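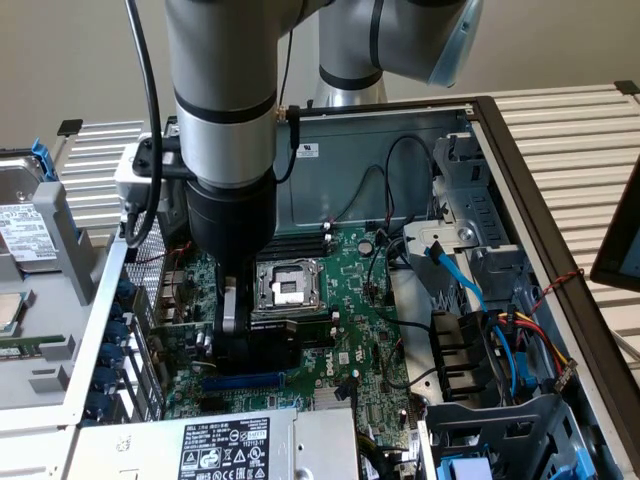 N° 761

Accueil | Essais | Matériel | Atelier | Archives | Contact

Tournevis de précision Tonditz : quatre mois d'atelier

Dernière mise à jour : 12 octobre 2022

Le coffret Tonditz remplace chez nous un vieux jeu Delorme dont les embouts cruciformes étaient arrondis. Il comprend un manche en aluminium, une rallonge, des embouts aimantés et une petite clé coudée. Nous l'utilisons pour l'entretien courant des ordinateurs de bureau : changement de barrettes, remplacement de pile, dépose de ventilateurs.

Le manche tourne bien. La bague arrière a pris un léger jeu en août, sans conséquence sur le serrage. L'aimant tient les vis de carte mère, moins bien les grosses vis de boîtier. Sur une machine Dell couchée, la rallonge permet d'atteindre les fixations proches du socket sans démonter autre chose.

Les embouts Torx sont bons. Le cruciforme n° 1 marque déjà après environ 7 semaines de travail. Wostley vend des embouts compatibles, un peu plus durs, que nous avons fini par acheter en complément.

La boîte est le point faible. Le couvercle ferme mal et les embouts sortent de leur logement dès qu'on la transporte debout. Le marquage des tailles, gris sur gris, se lit difficilement sous un éclairage moyen. La notice n'existe qu'en anglais.

Le modèle Dunutstead, vendu plus cher, a une meilleure boîte et le même type d'aimant. Son manche est plus court et fatigue la main sur les longues séries.

Référence essayée : Tonditz 1618. Note : 7 sur 10. À prendre pour le manche, en prévoyant un cruciforme de rechange.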